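Losine room notes – README

Notes on the long room at Piras, for anyone who wants to set up a tidying or packing session there. Started by Tanvir Ekanayake 12/12/2018, patched since. Ask before editing the layout file.

What's in the folder
rooms.txt – one line per room, name first, then floor type and lights
sessions.csv – 83 rows, one per session
layout_old – don't use, kept for the Trovadau comparison
labels.txt – names for household things, 40 so far, British spelling please (grey, not gray)

Columns in sessions.csv
room, start, minutes, task, notes. Minutes are rounded. Most sessions run to roughly 50. Task is free text, sorry, so you'll find "tidy", "tidying" and "tidy up" all in there. Merge them yourself.

Known problems
Firnedo rows have no start time. Two rooms share a name, fixed in rooms.txt but not in the csv yet. Notes column has stray commas, open it with quotes on or it all shifts one along. January rows were typed in from paper and want checking agianst the sheets.

Using it
Free to use inside the project. Outside – ask Tanvir. Say which version you had.

To do
Floor types for the Firnedo rooms. Heating column, maybe. Proper names for the cupboards.

Room entry, long room
Lights go in rooms.txt by type, then wall colour, then anything fixed up high. For this one put fluorescent tubes, white walls, white ceiling, air con unit high on the far back wall. Pipes go under fixed too, they run down the wall from the ceiling. Floor is wood. Cupboard measurments still to come.
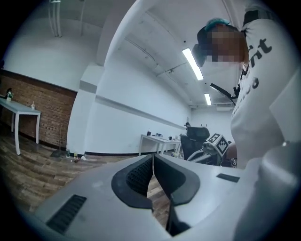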